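To: Farker Equipment Trials list
From: Tyson Caron, Runby Reuse Centre
Subject: Re: Bendolard gripper kit - trial terms and first findings
February 2024

Dear colleagues,

I write in reply to the message from the Cortés depot, which is quoted here for those who have joined the list more recently.

> We have been offered the Bendolard kit on a trial of 90 days and must
> give an answer before the budget closes. Our main use would be taking
> hard drives out of desktop computers before the cases go for scrap.
> Could any member who has the kit on site tell us whether it can reach
> a drive in a plastic caddy, and what the supplier includes in the
> price? We would also welcome a view on the training offered.
> Cortés depot, intake section

Runby has had the kit under review since October. In that period we have put 143 desktop towers through the trial bench, all of them laid on their side with the side panel taken off by hand. The kit does not open cases, and the supplier makes no claim that it does.

On the question of reach, our view is favourable with one reservation. The finger is thin enough to be brought to the gap between a caddy and its drive, and this is the approach we now use for towers of this type. The reservation concerns loose power cables. Where these lie across the caddy, our operators move them aside before the arm is started, and we would advise Cortés to allow for this in its staffing.

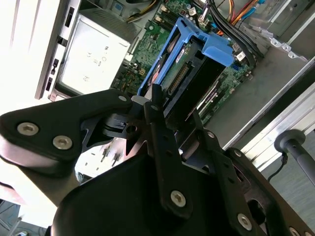 Bendolard gripper at the drive caddy of an open desktop tower, Runby trial bench.

The trial price covers the gripper, the mounting plates, one spare finger and the control software. It does not cover the arm. Members should also note that a charge of 600 pounds applies if the kit is sent back without its original case, a term which appears only in the second schedule of the agreement.

Training consists of one visit to the site and a printed guide of 19 pages. The visit was well run. The guide is less satisfactory: the section on setting the grip force refers to a menu that has been removed from the current software, and we had to ask the supplier for the correct steps. A reply came within two working days. I understand that a new edition is being prepared - I have not been given a date for it.

We have recorded three faults to date. Two were screws on the mounting plates that had worked loose, and our technicians now check these at the start of each shift. The third was a failed cable, which Bendolard replaced free of charge.

Runby has not yet decided whether to purchase. Our full report will be placed in the list archive once it has been approved by the centre's management. In the meantime, staff from Cortés are welcome to attend a session at the bench, and should write to me directly to arrange this.

Yours faithfully,

Tyson Caron
Equipment Review Officer
Runby Reuse Centre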